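Workshop notebook, December, Friday, started a little after 4 pm

Sourdough crackers again, the rye and seed ones, and I am happy to say I think we are finally getting somewhere with the snap. Last week's were lovely for flavor but went bendy by the second morning, which is no good to anybody with a piece of cheese in their hand.

Starter was the Gelel one, fed at breakfast and nicely domed by noon. I used 444 g of it, a silly number, but that was what came out of the jar and I didn't feel like scraping any back in. To that went 300 g of the coarse rye, the seeds (soaked this time, Prasetyo, as you have been telling me since the summer), salt, and enough oil to make it feel like putty. I rested it under a towel while I cleaned the rollers, and it rolled out so much more willingly than the unrested half that I won't bother with the other way again.

Baked the first trays on the Brunari setting, then dropped the oven and left the door cracked for the drying. Edges browned before the middles, as usual on the left side. I turned the trays twice and should have turned them three times. The tray with caraway smelled so good that I ate two off the corner, so the count on that one is wrong.

Prasetyo Menon came by with the Oei flour and we had a long talk about whether it needs more water. He says yes, I say a little. Split the difference on Monday's dough and write it down properly!
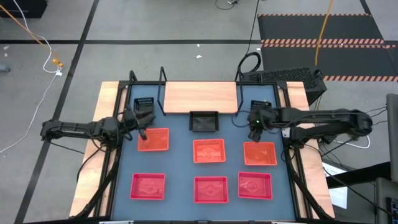 Baskets on the bench, black at the back, orange-red in the middle row.

Still to do: label tape, more parchment, ask Jurkico about the smaller bags. Put one plain cracker and one chili on the shelf by the window, uncovered, to check after the weekend.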